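Print this page
E-mail this page

Student Project Report
Work and Technology, second-year project
Changes in Daily Work After Automation at a Returned Goods Center
Submitted 23/07/2023

1. Introduction

The subject of this report is a returned goods center run by Veltbridge at its Drundovau site. The center receives items that customers have sent back to online stores. Each item is opened, checked, folded or closed again, packed and either put back in stock or sent to a discount seller. Until last October all of this was done by hand. In October the company started using two-armed robot stations for part of the work, and it changed the jobs of the people on the floor at the same time.

I wanted to find out what those people do now that they did not do before, what they no longer do, and what they think of it. I did not try to find out whether the stations save money. The company has its own figures for that and did not share them with me.

2. How the information was collected

I visited the site on four days and stayed for a full shift on two of them. I spoke with workers on the day shift and the evening shift, with two shift leads and with Estíbaliz Bustamante, the operations manager. The workers asked me not to use their names, so they are referred to by their job. Ms. Bustamante agreed to be named.

I also gave out a one-page questionnaire. The site employs 263 people. Of these, 186 work on the floor, and 100 of them filled in the questionnaire. The evening shift is underrepresented because the forms were handed out before lunch, when most of that shift had not arrived. I should have planned this better.

The interviews were not recorded. I took notes by hand and typed them up the same evening. Quotations are taken from those notes.

3. The work before the change

A worker at a returns bench used to handle an item from start to finish. A box came down the belt, the worker opened it, scanned the label, looked the item over, decided on a grade, got it back into its sales condition and put it in a bin. The grades run from A (can be sold as new) to D (goes to recycling).

The workers I spoke with described this as tiring but varied. One bench worker with long experience said that she could tell the grade of most items before she had them out of the bag. Others said the worst part was the wrists and thumbs. Closing, rolling, strapping and bagging small goods all day caused pain, and workers swapped benches between themselves to get a rest from certain product types. The swapping was informal, and the shift leads allowed it.

There was a rate for each bench. It was shown on a screen at the end of the row. Many workers mentioned the screen without my asking about it.

4. The work now

The center has 7 robot stations. They are set up in a row where two of the old bench lines stood. The software that runs them is called Pastor, and the software that assigns goods to benches or stations is called Vindemus. The workers use both names as if they were the names of colleagues, for example "Vindemus sent me all the boots today."

The stations are used for a limited set of goods: small soft items, umbrellas, simple toys and some kitchen goods. Shoes, electronics and anything with a smell or a stain still go to people. A station is meant to turn the item, close it or fold it if needed, and place it for bagging. The grade is suggested by Pastor and confirmed by a worker.

Three jobs have come out of this that did not exist before.

The first is station attendant. An attendant looks after two or three stations. He or she places the item on the table, clears it if something has gone wrong and restarts the cycle. Attendants walk a lot more than bench workers do.

The second is grade checker. A checker sits at a screen and accepts or changes the grades that Pastor suggests. It is the only job on the floor that is done sitting down for the whole shift, and it is wanted for that reason by some people and disliked for the same reason by others.

The third is demonstrator. When a new kind of product is added, a demonstrator guides the arms through the handling many times so that the system has material to learn from. Demonstrators are chosen from experienced bench workers. They receive a small hourly supplement.

The remaining floor workers are still at benches. Their work has changed as well, although no machine stands near them. The easy goods go to the stations, so the goods that reach the benches are the difficult ones. The bench rate was not lowered until January, after the workers had raised it several times. A shift lead told me that this was the biggest mistake in the whole introduction, and that it could have been seen in advance by looking at what Vindemus was sending where.

5. Umbrellas

I have chosen one product for a closer look. Compact umbrellas are returned in large numbers, and they were the product that workers talked about most, both as an example of what the stations are good for and of what they are not.

For a person the task is short. The umbrella is opened, the ribs and the fabric are checked, the umbrella is closed, the folds are laid in order around the shaft, and the strap is fastened. Bench workers told me they did it without thinking. It was also one of the jobs that hurt the thumbs, because the shaft on many models has to be pushed in against a spring.

For two arms the same task has to be divided up. One arm needs to hold the umbrella steady while the other works on it, and the fabric does not lie the same way twice. An open canopy takes up a large part of the table and can hide the handle or the strap from the side. The demonstrators said that they had to learn to do the job slowly and in separate steps before they could show it to the system. 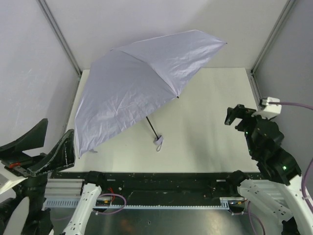 One demonstrator described the first weeks as follows: "I have closed thousands of these. Then they ask me to do it with the arms and I do not know how I do it. I had to go home and close my own umbrella in the kitchen and watch my hands."

She also said that she now corrects the engineers on the order of steps, and that they listen. In her old job she had made suggestions about the bench layout for years and had never received an answer. In the questionnaire, the demonstrators were the group most satisfied with the change. It is a small group, and they are paid more, so this should not be given too much weight.

The attendants see the product differently. To them an umbrella is an item that is likely to need help. If the strap ends up under the canopy, the attendant has to decide whether to let the arms try again or to reach for the stop button and do it by hand. There is no written rule for this. Experienced attendants step in early, and new ones wait. Ms. Bustamante said that a rule was being written, but that she wanted the attendants to draft it.

6. What the workers said

Physical strain was the point with the most agreement. Attendants and checkers reported less pain in the hands. Two attendants had sore feet instead. Bench workers reported no change or a slight worsening, which fits with the harder goods they now receive.

On the subject of interest in the work, opinions were split. Some attendants liked moving between stations and solving small problems. Others said that they missed finishing an item themselves. A checker on the day shift put it this way: "I used to have the thing in my hand. Now I have a picture of it and I press yes."

Many workers were worried about their jobs. No one was let go when the stations arrived, but temporary contracts that ended in the winter were not renewed. The company says this was due to lower volumes after the holidays. Several workers did not believe it. I was not able to check either version.

There was also a comment that I had not expected, from a shift lead on the evening shift. She said that the informal swapping of benches had stopped. Vindemus assigns the goods and the places, and a swap now has to be entered by the lead. It takes only a minute, but people do not ask for it. She thought this had made the shift less friendly, and she had started to enter swaps on her own when she saw someone rubbing their hands.

7. Discussion

The change at Drundovau was presented to the workers as a change to one part of the floor. My impression is that it was a change to all of it. The benches were affected most by something that is hard to see, namely the sorting of goods between people and stations.

The skill of the bench workers was needed to set up the stations, and a few of them have gained from that. It is not clear what happens to the demonstrator job once all suitable products have been covered. I asked about this and was told that new products come in every season.

It would be useful to return after another year and to speak with the people who left, who are missing from this report. I would also hand out the forms at the change of shift.

8. Acknowledgments

I thank the workers of both shifts for their time, much of which came out of their breaks, and Ms. Bustamante for arranging access to the floor.

Print this page
E-mail this page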